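Bread, week three (or: I finally stopped killing my starter)

Posted 21 June 2022

Okay so, a bread update, which I know at least a couple of you have been asking for and the rest of you will scroll past. Fair enough!

When I last wrote I was ready to throw the whole jar in the trash. It smelled like nail polish remover and had a gray puddle on top, and I'd fed it faithfully every morning for over a week. Then Benedicta Adjei from my old building in Stanlow called about something else entirely, and I ended up whining to her for half an hour. She asked what time of day I was feeding it and how warm my kitchen was. Warm, is the answer. Very warm. It's June and the kitchen faces west and the window over the sink has been painted shut as long as I've lived here.

So the poor thing was starving by dinnertime. Twice a day now, and a bigger meal each time, and I moved the jar down to the bottom shelf of the hall closet next to the vacuum. It doubled in one afternoon. I ran around the apartment showing it to people (there is one other person in the apartment, and he was on a work call).

The flour is the other thing. I'd been using whatever was on sale, and then I took the bus out to Sadusside to the mill shop at Pappas, which I'd been meaning to do since we moved. You scoop it yourself into paper bags. I came home with way too much rye and a bag of their bread flour, and I'm a convert, sorry to be that person. It drinks up so much more water than the supermarket kind, though, so my first dough was a brick. I've been adding an extra 40 grams of water and it's much happier.

Anyway, for anyone who wants the recipe I've landed on: 400 grams of bread flour, 93 grams of starter that's had a meal that morning, a good pinch more salt than you think. Mix it up, leave it alone, fold it over on itself whenever you walk through the kitchen. Overnight in the fridge. Then into the hottest oven you can stand, in a pot with the lid on, and take the lid off once it's got some height.
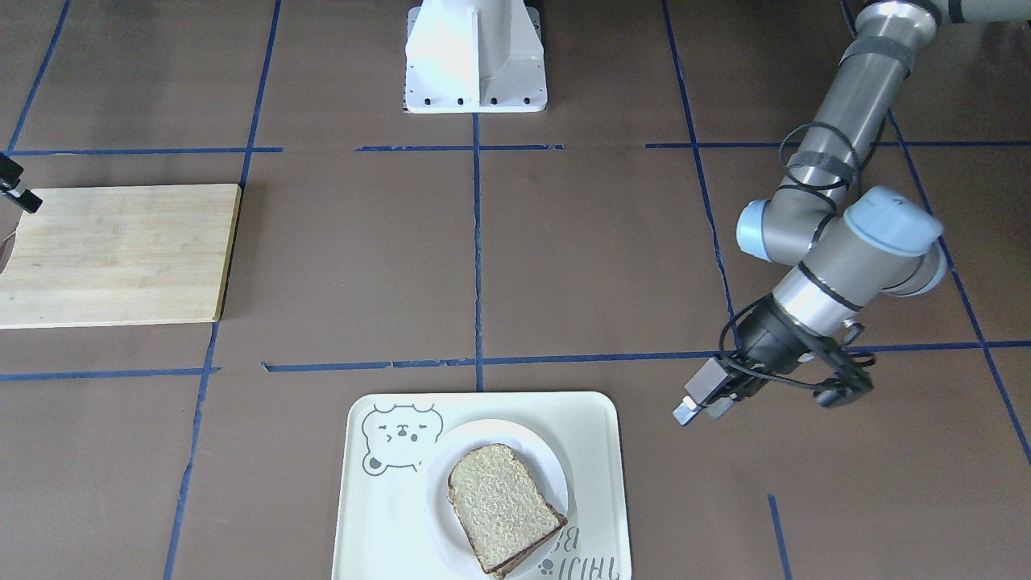
One slice on a white plate, cutting board off to the left.

Let it cool before you cut it! I know. I never do either. I cut the first good one straight out of the pot and the middle was like chewing gum, and I ate it with butter standing up and didn't care. The next one I left alone until after lunch and it was a completely different loaf.

I did try the Trurnik method too, the one where you make 800 grams of dough and split it into two little loaves. Cute, but they dried out by the second day and the crust was more like a cracker. If you have a big family it might be perfect. We are two people and one of us mostly eats cereal.

Next up is something with seeds. Benedicta says to soak them first and I said sure, and then I forgot, so the sunflower seeds are still in the cupboard and the dough is already in the fridge without them. Plain again this week, then. If anybody has a good use for a truly silly amount of rye flour, please leave it in the comments.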